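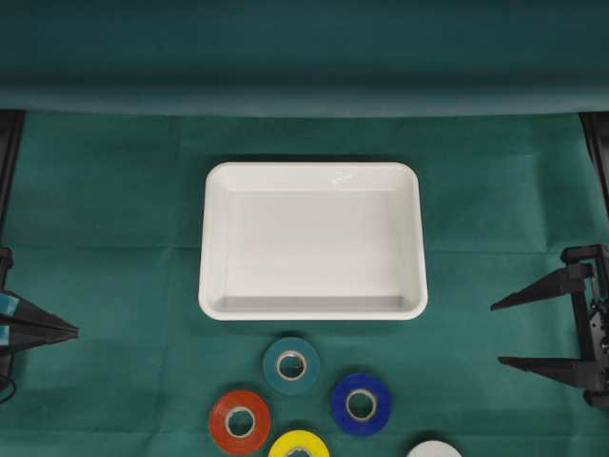 The two-gripper bench at Plendham, set up for tape rolls and tray.

About Zastska

Zastska tests picking robots for small warehouses and packing rooms. We work from one unit in Plendham, and most of our week goes on ordinary objects: tape, tubs, sachets, boxed bulbs. Customers send us the things their robots drop, and we try to find out why.

We started out selling our own system, Clerkilora. It ran two arms over a shared work surface and put small goods into trays. We stopped selling it after a fault at our first customer, Štěpánek, and this page would be misleading if it left that out.

What went wrong

In February one of the Clerkilora arms at Štěpánek restarted after a protective stop without anyone pressing reset. A packer was reaching in to straighten a tray. The arm moved 4 centimetres and closed its gripper on her sleeve. She was not hurt, but she could have been.

The cause was ours. A software update had changed how the two arms shared their stop signal. If one arm cleared its stop while the other was still waiting, the second arm took that as permission to carry on. We had tested each arm alone for 500 cycles and had not tested a stop with both of them part way through a job. We switched the system off that afternoon, told the customer what we knew, and took it back at our own cost.

How we test now

Stop tests come before grip tests. Each arm is stopped on the approach, at the grip, during the lift and over the tray, with the other arm in a different state each time. Reset is a physical button outside the reach of both arms - software cannot stand in for it. Since the recall we have logged 3,231 stops on the bench. Two ended in unexpected movement, both traced to a worn relay, and both are written up in the reports we give to customers.

Rolls of tape are our usual load. A roll can be gripped by the outside or by the core, and it slips in a different way each time.

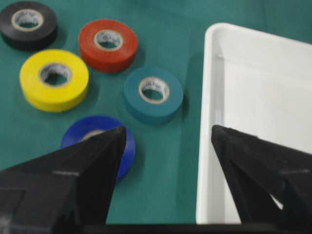

Korkor Akpalu wrote to us from Štěpánek after reading the first version of this page, and asked us to add that the packing room had reported an odd twitch the week before and got a reply saying it was normal. That is correct. Reports of unexpected movement now go straight to the person on the bench, and the robot stays off until they have answered.

Working with us

We take on testing for robots made by other firms. Send us the objects, the fault log if you have one, and a note of what people in the room saw. The bench is free to visit by arrangement, mornings only.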